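Two-Arm Assembly: Notes for Unit 20
Holwood Technical Institute - Lernik Laboratory

Students will operate both arms to join white tubes to a molded base. Each tube is held upright by one gripper while the other arm works near its foot. Contact with thin walls must be light. 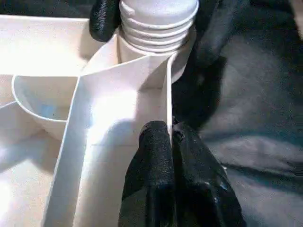 Valdovinos asked whether the wrist view alone is enough for the final approach. It is suitable for the last stage only; the head view governs everything before it.

Commands are entered in the Druramari console. Both arms return to the start pose between attempts - including failed ones. 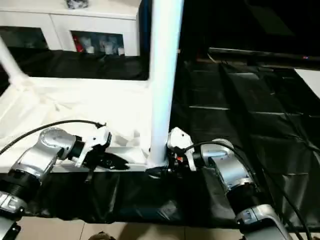

Speed remains at the training limit until the instructor signs the log sheet. Teams may not change the limit themselves.

Threaded fittings require axial alignment before any rotation. If resistance is felt, release and begin again.

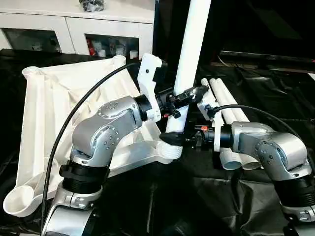
Logs are due by 3:00 p.m. Each entry states the operator, the arm used and the result.

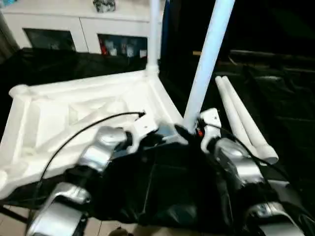
Course Reader, p. 114

Read the section on shared workspaces before the December practical.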